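September 13, 2023

Janwood to Lodport, second leg 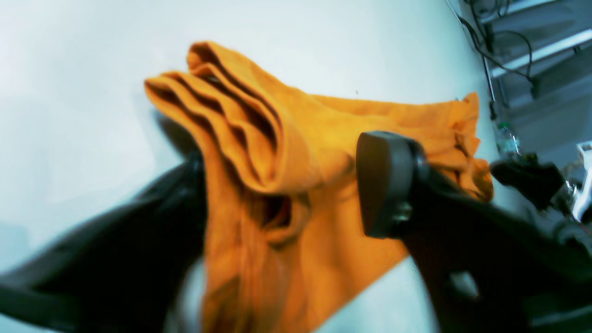
Orange cloth, gathered into folds over a white tabletop.

Up at first light. The guesthouse in Janwood charges extra for breakfast before seven, so I ate the bread from yesterday and checked out with the key in the box by the door. Pack weight was the same as on the first day minus the gas canister I left on the shelf in the kitchen. The zipper on the left hip pocket still sticks at the halfway point. Candle wax did nothing for it.

The bus to the ferry landing takes the inland road while the coast road is under repair. Fare is cash only, exact change preferred. The driver does not announce stops and the screen at the front shows the outbound timetable in both directions. I followed the route on the offline map and pulled the cord one stop past the quarry, as Idun Lindholm told me to do when I wrote to her in February. She had also told me the shelter faces the wrong way for the wind. Correct.

The crossing was late leaving. Foot passengers board after the cars and use the same ramp. Indoor seating is on the port side only, with two power outlets, both taken. I stood on the aft deck until the spray started, then moved to the stairwell. Mild seasickness for the middle part of the trip, gone once we were behind the Sæther headland. Next time I will take the tablet before boarding. Taking it on the water is too late.

Lodport is smaller than the map makes it look. The tourist office closes for lunch and the posted hours are wrong on the website and right on the door. I picked up the trail sheet for the ridge walk and left my pack in a locker. It takes coins only and keeps them.

The walk: start behind the church, follow the yellow posts, gain is steady with no scrambling. The first 200 meters are on pavement. After the sheepfold the path splits and the sheet shows only one branch. Take the upper one. The lower one ends at a fence, which I can confirm. At the top there is a stone bench and a view over the sound to the Oltatero light. Visibility was good to the north and poor to the west. I stayed until my hands got cold and came down the same way. Left knee complained on the descent - poles would have helped, and they are in a closet at home.

Dinner was fish soup and rye bread at the place by the slip. Portion adequate, salt high. Eilif Sjöberg, at the next table, has run the mail boat to the outer islands for years and drew me the winter schedule on a napkin. It does not match the printed one. He said to trust the napkin.

The room is on the upper floor and faces the harbor. Radiator works, window does not latch. I have wedged it with a folded receipt. Socks are on the radiator. Water pressure is fine as long as the room next door is not using theirs.

Tomorrow: mail boat to Oltatero if the wind drops. If it does not, laundry, and a second attempt at the zipper.

Filed under: Travel Diary, Islands, Slow Routes
2 comments | 4 shares
Contact | © 2023 All text by the author | Back to top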